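Progress Report to the Gretport Fund: Drusholm Obituary and Burial Records Project

Prepared by Tanner Morin, project lead
Reporting period: start of grant through the end of March

12 shares 3 comments

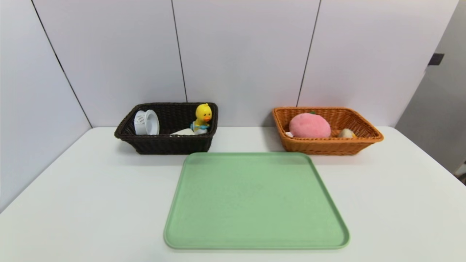

The grant pays for two things: indexing the death notices printed in the Drusholm paper, and matching those notices to the burial registers held by the town cemetery office. The work is on schedule for the notices and behind schedule for the registers. Spending is within budget on every line except postage.

Death notices

The paper ran death notices from its first year, and the library holds 83 bound volumes. At the end of the period, 70 of them had been read and indexed. Each entry gives the full name as printed, maiden name where stated, age, date of death, place of residence, parents, spouse, surviving children, place of burial and the funeral home. We also record the page and column so that a reader can go to the original.

Natnael Gidey has done most of the reading. He works from the bound volumes in the mornings and types entries in the afternoon. Abenezer Hailu checks every entry against the page before it goes into the index. The most common error is in surnames of surviving daughters, where the paper often gave only the husband's name ("Mrs. Harold So-and-so"). We changed our practice in the second month. Those entries now keep the printed form and leave the first name blank unless another notice supplies it. Entries typed before the change have been gone over again and corrected.

Four of the volumes have water damage along the bottom edge. The notices were usually printed on the back page, low down, so the loss is worse than it would be elsewhere in the paper. Alvar Sundqvist has asked the state library whether its microfilm covers those years. They have the film for part of the run and are checking the rest.

The volumes still to be read are the most recent ones. They will go slower per volume. Notices got longer over the years, and many now include hobbies, pets, employers and the names of grandchildren. We decided to index grandchildren by name but not to index hobbies or employers as separate fields. These stay in a notes field that can be searched as plain text.

Burial registers

The cemetery office holds five registers. The plan called for all of them to be copied and typed by the end of March. Two are finished, one is partly typed, and two have not been started.

There were two causes. The office could only lend one register at a time, and for several weeks the one we needed was in use for a plot dispute. The handwriting in the second register is also much harder than we expected when we wrote the application. Willy Wuyts, who read parish books for many years before he retired, has been helping with that one and has made a sheet of sample letters for the typists. His capital T and F are the part we use most.

The office has since agreed that we may copy the remaining registers on site. We have booked the back room there from 9 a.m. until noon and expect to complete the copying before summer. Typing will run on into the next period.

Matching

Matching began with the Zeleke section of the cemetery, the oldest part and the one with the most complete register. Most people buried there in the years covered by the paper have a notice, but a good number do not. Infants are often missing from the paper. So are people who lived at the county home. For these the register may be the only written record we have, and we now publish the register entry alone with a line saying that no notice was found.

We have also found notices that give burial at Zeleke for people who are not in the register. Some were moved later to the new cemetery at Grokivside. The Grokivside records are kept by a different office, and we did not ask for funds to cover them. We would like to discuss this before the next application. A small extension would settle many of the open cases.

Requests from families

Requests come in by mail, by phone and through the library desk. Most people want a copy of a grandparent's notice. A few have written to correct one: a wrong birthplace, a sister left out, a middle name misspelled. We do not change the text of the notice. We add the correction below it with the name of the person who sent it, if that person agrees.

Two families asked us to leave out the cause of death in the public index. Cause of death was never a field in the index, but it did appear in the notes. We have removed it from the notes for deaths within living memory and kept it in the working file.

Budget

Wages and copying costs are as planned. Postage is over because many people who write to us do not use email and we send paper copies at no charge. We ask permission to move money from the travel line, where little has been spent, to cover postage for the rest of the grant. The signed statement of accounts is attached separately.

Next period

Finish reading the remaining volumes.
Copy the remaining registers at the cemetery office.
Finish typing the second register with Willy Wuyts.
Get an answer on the microfilm and fill the damaged notices where we can.
Put the first part of the index on the library's public computers. The search page has been tested by the desk staff, who asked for larger type and a way to search by maiden name only. Both have been added.

Questions about this report can go to Tanner Morin or Alvar Sundqvist at the library.

3 comments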